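Tresormont Publishes Setup and Care Procedure for Pustard Two-Arm Kitchen Cell

BRUSDEN, 17 Sep 2024 – Tresormont today released the full setup and care procedure for Pustard, its two-arm robot cell for household kitchen tasks. The procedure covers the simulated version of the cell, which customers receive first and use to prepare the arms, grippers and camera views before any hardware is placed on site.

The 21-page document was written by the Tresormont service group in Brusden and reviewed by Mackay, the integration firm that has supported Pustard customers during the pilot period. It replaces the separate notes for arms, grippers and room models that were supplied with earlier releases.

Setup begins with the grippers. Each gripper is opened fully with nothing in its jaws and viewed from above over clear floor. The technician confirms that both fingers are present in the view, that the space between them is unobstructed, and that the opening recorded by the controller agrees with the opening drawn in the model. The arm is held still while the reading is taken.

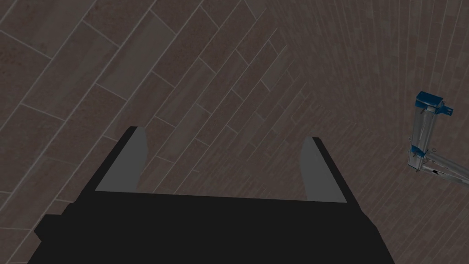

The left gripper of the simulated cell, open over the plank floor, with part of the other arm at right.

"Most of the service requests we received during the pilot came back to the gripper zero," said Rekha Tripathi, head of cell service at Tresormont. "A customer would report that the arm was missing a spoon by a finger's width and would ask us to look at the arm. The arm was fine. The open position had been saved with the fingers partly closed, and every grasp after that carried the same error."

Under the new procedure, the open position is saved only after the fingers have been driven to their limit twice and have returned the same value both times. If the two values differ, the technician reloads the gripper file and repeats the step. Values from an earlier installation may not be carried over, even when the same gripper model is in use.

The second part of the procedure deals with the room. The kitchen model is loaded with its walls, floor and counter, and the small items are then placed on the countertop. Tresormont recommends a mixed set for this stage, including rounded items such as fruit, upright items such as a paper towel roll, and thin utensils that lie nearly flat. Thin utensils are the hardest to approach correctly and should be left in place for the reach check.

For the reach check, one gripper is kept over open floor and the other is moved toward the counter front at low speed. The technician watches from the head view, which takes in both arms together with the work area. Any contact between a gripper and the edge of the countertop stops the run and is written to the log. The roles of the arms are then exchanged and the check is repeated.

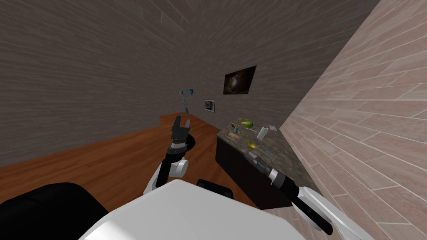
Head-height view of the simulated kitchen: left gripper raised over the floor, right gripper reaching toward the utensils on the counter.

Mackay tested the draft procedure over 4000 simulated runs, using several room layouts and item sets. The tests led to 151 corrections, most of them changes to wording and to the order of steps. One larger change moved the camera check ahead of the reach check. In the draft, a camera with a wrong mounting offset could pass unnoticed until the final stage, and the technician then had to start again.

Routine care is set by use. After every 1000 grasps, the open position of each gripper is checked against the saved value, and the view from above is compared with the one stored at setup. The floor pattern serves as the reference for this comparison. Its joint lines should fall in the same place relative to the fingers when the arm has been returned to the stored pose. A shift in the lines points to the camera mount or to the pose itself, and the procedure gives a separate page for each case. 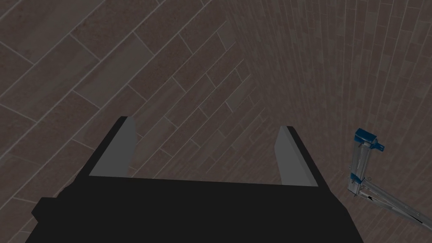 Gripper fingers standing open, seen from above in the simulated cell.

"We wanted a person with ordinary technical training to be able to complete this without calling us," Tripathi said. "The log form asks for the values in the order in which the screen shows them. That was a request from the pilot sites, and it should have been done sooner."

The procedure is available at no charge to all registered Pustard customers. Sites running an earlier release should install the current room files before starting, as the older kitchen model does not include the stored head view. A shorter version for operators will follow in October.

Media and service inquiries may be directed to Rekha Tripathi, Cell Service, Tresormont, Brusden.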